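Opinion | Food and Hospitality

Set the Drinks Table Before the Guests Arrive

The quality of a cold drink is usually decided before anything is poured. Hosts give much thought to what they will serve and very little to the surface on which it will be prepared, and the result is a familiar one: a line of thirsty people, a lemon still uncut, and a search for the scoop.
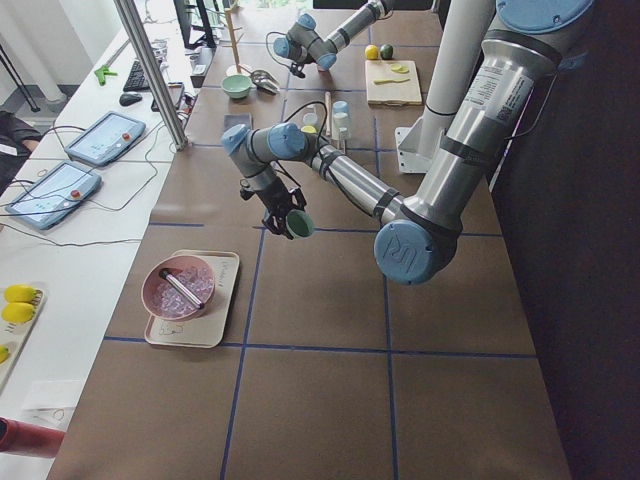

It is the position of this writer that the drinks table should be treated as a place of work and laid out accordingly. Each task deserves its own ground. Ice belongs in a bowl, and the bowl belongs on a tray. Citrus belongs on a board with a small knife beside it, and whole fruit should wait next to the board until the slices have been used. Cups should stand clear of both. A covering of brown paper, marked off with tape, costs very little and shows every helper where a thing is to be returned.

Halfdan Bjarnason, with whom I shared the catering duties at the Kereama hall for 6 years, held the opposite view. He maintained that a marked table looks like a schoolroom and discourages guests from helping themselves. The objection has some merit. At a supper for eight, tape would be absurd, and I would not defend it. At our March reception in Nuldale, however, we served nearly 120 people from a single table, and the only delay of the evening came when a cutting board was carried off to the kitchen and left there.

I would go further on the matter of fruit. Lemons and limes cut in the morning for an evening event are a false economy. The slices dry at the edges, and most of the juice is lost to the container. Two or three slices at a time are sufficient, provided that the person at the board has nothing else to do. Tayla Rewi has argued that this ties up a helper who could be carrying glasses. I accept the cost — a fresh slice is worth a pair of hands.

Lids are a smaller question, although they cause more argument. Containers that have them should remain closed between uses, particularly outdoors. Open bowls are acceptable for ice, which must be replaced often in any case, and a second bowl should be kept ready in the freezer.

The Kereama hall has since adopted a printed table plan for gatherings of more than 100. It leaves the position of the trash bin to the host, and I consider that an error. The bin should be within reach of the board.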